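Open afternoon at Pandholm: my turn at the arms

I'd been meaning to get out to Pandholm since last October, when a friend forwarded me their sign-up page, and this time I got a slot before they ran out. It's a long ride (bus 43 to the end of the line, then a walk past a tire shop), and I got there hungry, a little late and very curious.

Pandholm teaches robots household chores by having people drive them. You move a pair of hand controllers, the arms copy you, and everything gets recorded: the joint positions, the views from the cameras, all of it. Later the recordings go into training. They use a furnished room for this, with a real door and beige cabinets, and it feels a lot like a small hotel room. It even has the sign!
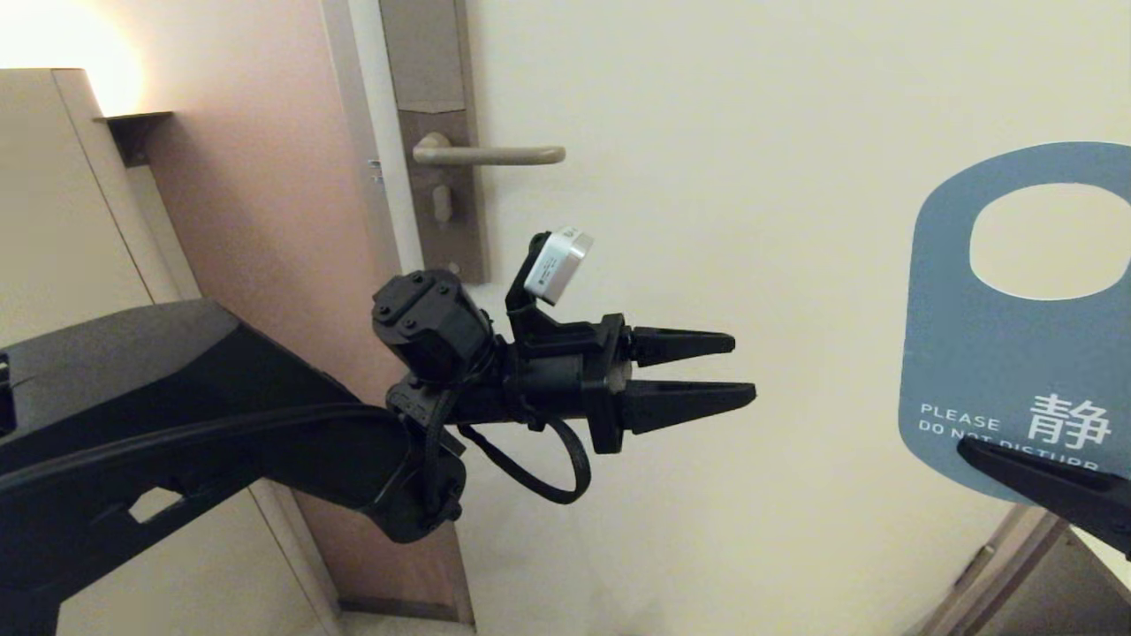
Do not disturb: one of the arms beside the door handle.

Živko Grgić ran our session, and he started with the stuff people get wrong. Everybody goes too fast. Everybody forgets about the other arm. And everybody wants to stop mid-task and say sorry, which he told us to quit doing, as the recorder doesn't care about apologies and a long pause is worse than a clumsy grab. They call one complete try an "episode," and a good operator there gets through 27 before lunch. I did 2. I was extremely proud of both.

What surprised me was how little you feel. The controllers buzz a bit when the fingers close, and that's it, so you end up doing everything by eye and hopping between camera views on the monitor. I kept tilting my head to see around things, like a kid with a racing game. Didn't help!
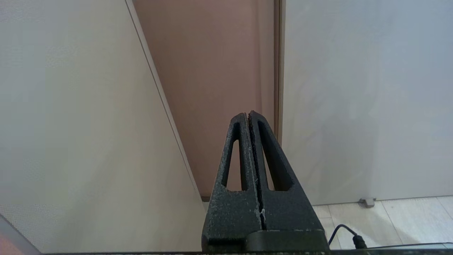 Fingers together, seen from the wrist camera.

After a coffee break (good coffee, terrible cookies) we moved on to flat panels and two arms. Živko's advice was to pick one hand as the boss. The boss hand holds the panel and the other one comes in slowly with its fingers open. If you try to be clever with both at once you lose track of which camera belongs to which hand, and I managed that in well under a minute.
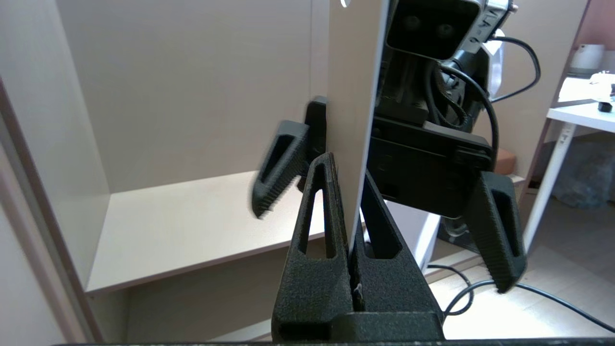

Sandrine Delorme asked whether the bad tries get thrown away, because she'd hate to think of her fumbling being taught to a machine. A fair worry, and I'd been wondering the same thing. Živko told us that they keep plenty of them, tagged. A try where the operator slips and then recovers can be really useful, he said, but one where the operator just gives up goes in the bin. Somebody behind me asked who does the tagging. He raised his own hand and looked tired.

We also got into a long side discussion about the controllers. The old Tamura set had a stiff trigger and people complained of sore thumbs, so they've switched to the Irkari ones, which are lighter but drift a little if you rest your elbow on the chair arm. I rest my elbow on everything, so guess who had to recalibrate.
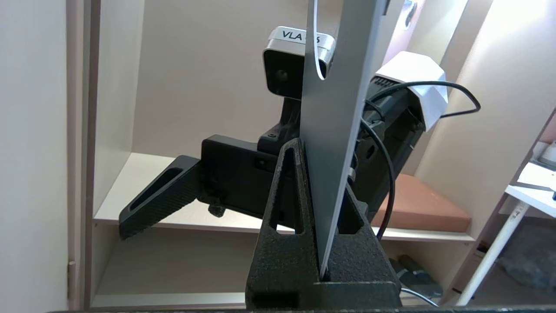
By then I'd loosened up, and my last go felt much smoother than the first. Small wrist turns, wait for the arm to catch up, then close. The catching up is the part I'd practice if I went back. There's a tiny delay, and if you fight it you overshoot and then overshoot the other way.

If you want to go, book early and ask for the afternoon group, as it's smaller. The room number is 209, up the back stairs, and the front desk will send you to the wrong floor. Wear shoes you can stand in. There's a similar afternoon planned over in Ivstead, and I've already put my name down for that one.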